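About Us

Lehner Equipment Planning is a small office in Tuvville. We help care homes, motels and cleaning companies to plan the purchase of robots. Mechthild Grabner began the work in 2,891 square feet of rented space in Clorkville, and Zainab Uzor joined her for the budgets.

Before a client spends money, we try the job in a simulated room. A bathroom is often the first one we do, with the door, the toilet and things left on the floor.
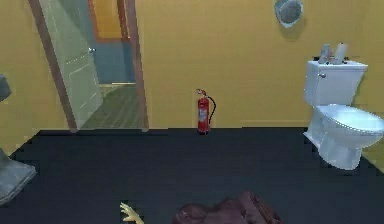
When should we ask you for a budget?
Most clients write to us in November, before their new budget year is fixed. A first plan takes roughly 52 hours of our time and covers purchase, training, spare parts and repairs.

We take no commission from sellers. Our second office is in Loramthorpe, and visitors are welcome there after 9 a.m.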